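Registering a small loft as a business when the lease says "hobby use only"

Posted in: Birds and Poultry, Keeping and Housing
Posted by: Cavley Loft Office
Date: 6/23/26

Our organization keeps domestic white pigeons on a leased parcel outside the town limits of Cavley. The birds have been housed there for several years under a written agreement that permits "the keeping of fancy pigeons for hobby purposes, not to exceed 16 pairs." The landlord is a property company, Rezende, which acquired the parcel from the former owner and assumed the existing lease without changes.

During the past year the loft has received a growing number of requests to exhibit birds at agricultural fairs and to sell young stock to new keepers. The income is modest. In the last full season the loft took in $892, nearly all of it from the sale of young birds, and feed and grit cost more than that amount. We would nevertheless like to place the activity on a proper footing before the fair season opens in August.

We would be grateful for guidance on the following matters. First, does the sale of surplus young birds change the character of the activity from a hobby to a business for purposes of a lease of this type? Second, should the landlord be approached before or after registration with the county? Third, the limit in the lease is stated in pairs, and the loft holds a number of unpaired young birds each summer. It is unclear to us whether those birds count toward the limit.

We have read the earlier discussions on this site regarding chickens, but the rules for poultry do not appear to apply to pigeons in our county.

Braltico Bird Keepers

The matters raised are common ones, and the responses below are offered as general information. They do not replace the advice of an attorney licensed in your state.

With respect to the first matter, the word "hobby" is seldom defined in leases of this kind. Where it is not defined, the ordinary meaning will usually be considered, together with the way both parties have behaved since the lease was signed. The occasional sale of surplus birds is a long-established part of keeping pigeons. Most keepers cannot retain every bird that is bred, and the transfer of young stock to other keepers, for payment or otherwise, is a normal practice. A loft that sells a few birds each year and spends more than it receives has a reasonable position.

The position becomes weaker when certain other features are present. A sign at the gate, regular visits by the public, a price list, or advertising that gives the address of the parcel would each suggest a commercial use. If customers come to the property to collect birds, consideration should be given to meeting them elsewhere. Several of our members deliver birds to buyers at club shows for this reason, and their landlords have raised no objection.

Exhibiting at fairs is a separate matter. The activity takes place away from the parcel, and the lease governs only what is done on the parcel. Prize money should be recorded, but it does not ordinarily affect the lease.

On the second matter, we recommend that the landlord be approached first and in writing. County registration is generally a public record. A landlord that learns of a registered business at its own address from a county notice is likely to be less cooperative than one that was asked beforehand. The letter should be short. It should identify the lease by date, describe the present use of the parcel, state what change is proposed, and request written consent. It should not concede that the present use is outside the lease. A suitable sentence would be: "We regard the present use as permitted and request your consent to the additional use described below."

The company should be allowed a reasonable period in which to reply. Silence should not be treated as consent unless the lease provides for it.
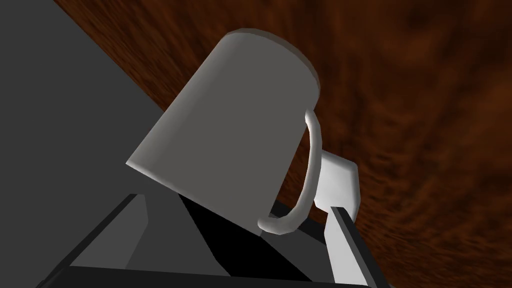 White mug with a curved handle, in a computer rendering.

Before the letter is sent, the following records should be gathered:

A copy of the lease, with any amendments and the notice of transfer to the present owner.
Rent receipts for the current term.
Band numbers of all birds presently held, with year of hatch.
A list of sales by date, number of birds, and amount received.
Any correspondence in which the former owner mentioned the sale of birds.

The last item can be of considerable value. If the former owner knew that birds were being sold and accepted rent without complaint, the present owner may have difficulty objecting to the same practice now. Rules on this subject differ between states, and a clause stating that no waiver is effective unless made in writing may reduce the value of the evidence. The closing pages of the lease should be checked for such a clause.

On the third matter, a pair is commonly understood among keepers to mean a mated cock and hen. Young birds of the year are not generally counted as pairs. A property company may not share that understanding, however, and could read the limit as a total of 32 birds. We suggest that the letter request a clear figure for adult birds and a separate seasonal allowance for young birds. Our own site agreement is written in this manner and has given rise to no dispute.

Horden Feed and Loft Supply

Agree with most of the above. We would add that insurance should be looked at before anything is registered. Many liability policies written for hobby lofts exclude claims arising from a business, and some do not cover birds or equipment while in transit to a fair. The carrier should be asked to confirm in writing what is covered. Please do not rely on a telephone conversation.

The fair organizers may also require a health certificate for each bird or for the loft as a whole, as well as proof of vaccination. These requirements vary by state and by event and should be requested from the fair office early. Veterinarians who will see pigeons are often fully booked in the weeks before a fair.

Sales tax was not mentioned. Some states exempt certain livestock, and pigeons are not always included. The state revenue office will answer this by mail.

Cavley Loft Office

Thank you for these replies. We have located the notice of transfer and 11 letters from the former owner. Two of them refer to the purchase of young birds by a neighbor. The lease does contain a clause on waiver, at section 208, which states that the landlord's failure to enforce a term "shall not be construed as consent to future breach." We understand this to be the type of clause described in the first reply.

A letter to Rezende is being prepared along the lines suggested, with a request for separate figures for adult and young birds. Registration with the county will be held until an answer is received. The insurance carrier has been contacted and has asked for the number of events planned.

Braltico Bird Keepers

The clause quoted is a common form. It makes the letters less useful but does not remove their value entirely. They remain evidence of what the parties understood "hobby purposes" to mean, and this is a different point from waiver. Copies of the two letters that mention sales should be kept with the lease. They need not be enclosed with the first request to the landlord.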